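Walking guides wanted for Stinham, spring to September

Do you love showing people round a place you know well? Hakala Tours is looking for friendly guides to lead our riverside and old town walks in Stinham, and we'd be very glad to hear from you, whether you have guided for years or have only ever done it for visiting cousins (we have all started somewhere!).

The main walk begins at 10 am at the ferry steps, goes up past the ropeworks and the Zollico bathhouse, and finishes at the lighthouse, where there are almost 40 stairs to climb and a view across the estuary that makes people go quiet for a minute. Groups come mostly from the cruise boats and the coach parties, and they do ask questions, so a fondness for local history is a great help. A second language would be lovely, but please don't let the lack of one put you off.

We pay £38 a walk, plus your ferry fare, and you keep your tips. Training is paid too, and you'll walk the route with one of us until you feel at home on it.

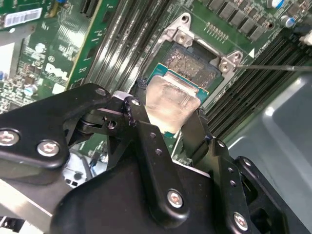
Posted by Joonas Rantala | Hakala Tours | Jobs

To apply, send us a short letter telling us which corner of Stinham you'd take a stranger to first, and why. Please quote reference 817 and say which months you are free. Letters can be left at our desk in the Clulik Arcade, next to the map shop, or sent through the contact page.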